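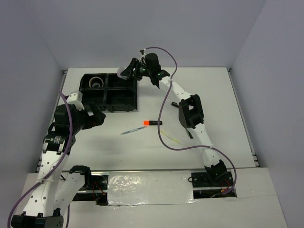

Aminu Effiong wrote in to say that my advice on drawer dividers was all very well, but what was he supposed to do with the top of the table, where everything ends up anyway? Fair point, Aminu, and I've been chewing on it ever since. I sort drawers when I'm cross and I sort tabletops only when company is coming, so you can guess which of the two looks better at my house.

Let's start with the small stuff, meaning the screws, picture hooks, batteries, spare buttons and those little hex keys that come with every bookcase. A divided tray is still the best thing I know of for these, and it can live right out on the table if you're honest about what goes in it. My rule is one kind of thing to a section, with a single section left over for strays. When the strays section is full I sit down with a cup of coffee and deal with it, usually on a Tuesday (garbage goes out Wednesday morning, and I like to get things out of the house before I change my mind). It takes me 10 minutes if I don't stop to wonder what each key used to open.

I bought a Sturkik tray years ago with removable dividers and I have to say I never once removed them. If you're shopping, go for fixed sections and a tray you can lift with one hand. Cut a scrap of felt or an old dish towel to fit the bottom and it won't rattle.

Now for the top itself. White and pale surfaces are lovely to work on because you can find a dropped screw, but my goodness do they show every mark. 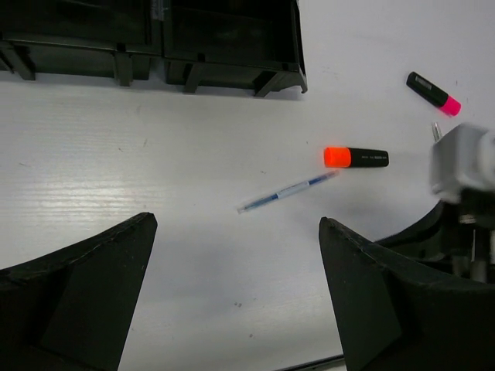
Photo: Busto

For everyday wiping I use warm water with a small squirt of dish soap, a cloth that's been wrung out hard, and then a second dry cloth right behind it. That second cloth is the part people skip. Most of the streaks you see on a shiny top are soap that was left to dry there, so if yours looks cloudy no matter how often you clean it, try going over it once with plain water before you buy anything.

Dark scuffs usually come off with baking soda mixed to a paste. Rub it on with a fingertip, in circles, and wipe. A pencil eraser works too – the white kind, please, as the pink ones can leave a smear of their own. Those melamine sponges do a fine job, but they're a very gentle sandpaper when you get down to it, and I dulled a patch on my mother's counter that way and heard about it all summer. Test a corner first!

If the table is painted wood and the scuffs have gone into the paint, you're past wiping. Sand the spot lightly with 800 grit, used wet, and touch it up with a small brush. Let it dry overnight and then leave it alone for another day, even though it feels dry. I know. I never want to wait either.

A few odds and ends before I go:

Put a lamp down low at one end of the table and look across the surface toward it. You'll see every crumb and sticky ring you missed.

Keep glue and marker jobs on a piece of cardboard. I save the lids from copy paper boxes, which have a nice lip on them.

Sticky label left behind? Cooking oil, a short wait, then soap.

Clear the table before you clean it, all the way, tray and all. Wiping around things takes longer, and you end up with a clean table that has a tide line in it.

Aminu also asked whether the Trikel table wax is worth the money. I've only tried it on oak, where it was pleasant and smelled of oranges. I wouldn't put wax on a laminate top at all. If anyone has used it on painted wood, write and tell me how it held up, and I'll put your answer in with the next batch.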